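Tue 4 January

Backset, and why the Kevisar case would not go in

The bathroom door at the Long Street house has had a bad latch since April. The bolt retracts, but the spring no longer pushes it fully out, so the door drifts open. I bought a Kevisar tubular latch as a replacement and assumed all tubular latches were the same. They are not.

Backset is the distance from the edge of the door to the center of the spindle hole. The old latch is a Carnari with a 60 mm backset. The Kevisar I ordered was the shorter size, which put its follower well forward of the existing hole. Drilling a second hole would have left the first one half exposed under the rose, so I sent it back and ordered the long version from Sekside.

The long version fits the bore. The faceplate is slightly taller than the old one, and the mortise needed extending at the bottom. I marked it with a knife, cut across the grain first, and pared down to the line with a sharp chisel. The first pass was too deep at one corner. A strip of card behind the plate brought it level.

Other notes:

The spindle supplied is 7 mm square. My lever handles take 8. A split sleeve takes up the difference, but check before you cut anything to length.

Bolt-through fixings need a clear hole on each side of the latch body. On this door the old handles were held with wood screws only, so I drilled from both faces toward the middle to avoid breakout.

The strike plate had to move down. I filled the old screw holes with glued hardwood plugs and let them set overnight before drilling new pilots.

Close the door slowly the first few times. If the bolt drags on the lower lip of the strike, file the lip before moving the plate again.

Total time was 6 hours over two days, most of it on the mortise.
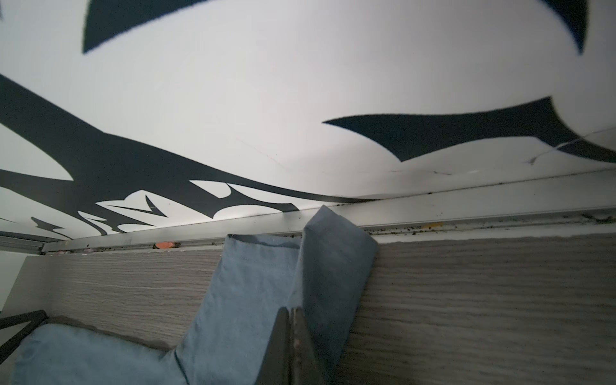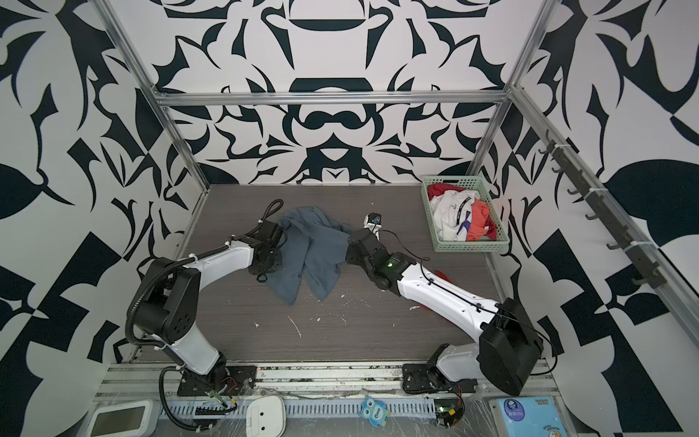
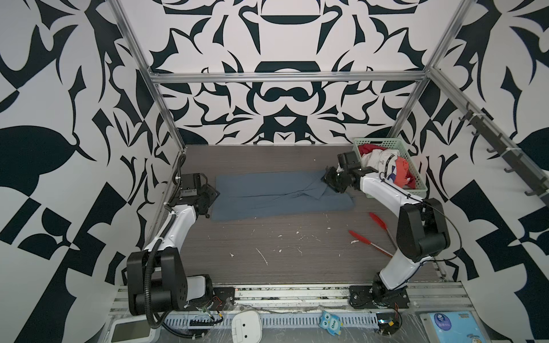 Sekside left a comment under the earlier version of this post to say that the long Kevisar now ships with both faceplates, square and radius, and that the taller one can be left in the box if the old mortise is sound.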